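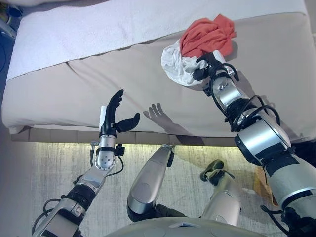
Teaching a robot to tidy a bed, one crumpled cloth at a time

By Parveen Kanagaratnam

I've made a lot of beds in my life and I've never once been asked to do it through somebody else's arms. That changed in August, when I spent an afternoon with the small team at Jekonley, who are teaching a two-legged robot to do household chores by steering it through them by hand.

The job when I walked in was cloths on a bed. They had a white one and a red-orange one, both scrunched up on the mattress, and a white towel (or possibly a blanket, I never did ask) laid across the far part of it. The robot stands at the bedside, someone else works its arms by remote control, and everything it sees and does gets saved. Do that enough times and you have something a computer can learn from. That's the theory, anyway, and it's what the firm has been busy with since it moved into its unit on Ravlow Street.

The person doing the steering was Manee Klinhom, who used to alter wedding dresses and says that is exactly the right training. She sits in the next room with a headset on and a glove on each hand, and sees what the robot sees. When she closes her fingers, it closes its own. There's a tiny delay, which she says you stop noticing after a week or so, until you go home and try to pour the tea and everything feels too quick.

I had a go, of course! They let me have twelve tries at picking up the white cloth. I managed it on two of them. The trouble is that you can't feel anything. You look down, you see your black fingers going into the folds, you squeeze, and you've no idea whether you've got cloth or mattress cover or fresh air until you lift. Manee's trick is to press down into the fabric first and only then pinch, and to watch the creases for signs that something is moving. She also uses the shadows. On a pale cover they're nice and crisp, and when the hand and its shadow meet you know you've touched down. I'd never have thought of that.

My other mistake was the spare arm. I kept forgetting I had one, so while the right arm was fishing about, the left drifted off wherever my own left hand happened to be (mostly scratching my nose). Manee parks hers upright and open over the edge of the mattress, ready to come in and help. It looks a bit like someone waiting to be asked a question in class, but it keeps the arm clear and it means the two hands can meet in the middle without a clash.

Surachet Sukprasert runs the project and talks very fast. He told me the team's target for this chore is 41 good runs for each way of laying the things out, and then they muddle everything up and start again. Sometimes one cloth overlaps the towel, sometimes the two cloths are kept well apart, sometimes it's all in a heap. "If every bed looks the same, it learns that bed," he said. "I want it to learn beds."

A failed run isn't thrown away either. If the fingers slip and the operator has another go, that second go is kept, and Surachet reckons those bits are worth more than the smooth ones. I like to think my ten misses are in there somewhere, doing some good, though Manee gave me a look when I said so.

The bed chore is part of a bigger piece of work called Maren, which covers sorting, folding and putting away. Folding is the next step and everyone goes a bit quiet when you bring it up. A cup is the same shape wherever you put it down. A cloth is a different shape every single time, and it changes again as soon as you touch it.

So when might any of this turn up somewhere useful? Pornthip Chaiyaporn looks after linen at Bunnag, a guest house group that has offered to take part in a trial, and she was visiting the same afternoon. She's keen but not starry-eyed about it. Her staff can strip a room in the time it took me to fail at one cloth, and she doesn't expect that to change soon. What she'd like is something to do the sorting late at night, slowly, when there's no rush and no one wants the shift. She also asked whether it could manage a fitted sheet, and Surachet laughed and changed the subject.

Speed is the thing they get asked about most. When Manee is driving, the arms move at the pace of somebody who has just woken up. When the robot is trying on its own, from what it has learned so far, it's slower still, and I watched it stop over a cloth for so long that I went and made a coffee. Then it went down, pressed, pinched and lifted, and I'm afraid I clapped.

The team is looking for more people to do the steering, part-time, mornings or evenings. You don't need to know anything about robots – Panya Khamphan, who trains the new starters, told me he'd sooner have someone who sews, cooks or has worked in a laundry than someone who's good at computer games. Gamers go too fast, apparently, and get cross with the delay. New people start with a couple of hours on simple pick-ups before they're allowed near anything with two hands.

I've been invited back once the folding starts. I've been practising with a tea towel and oven gloves, which my family finds very funny, and I'm getting better at it.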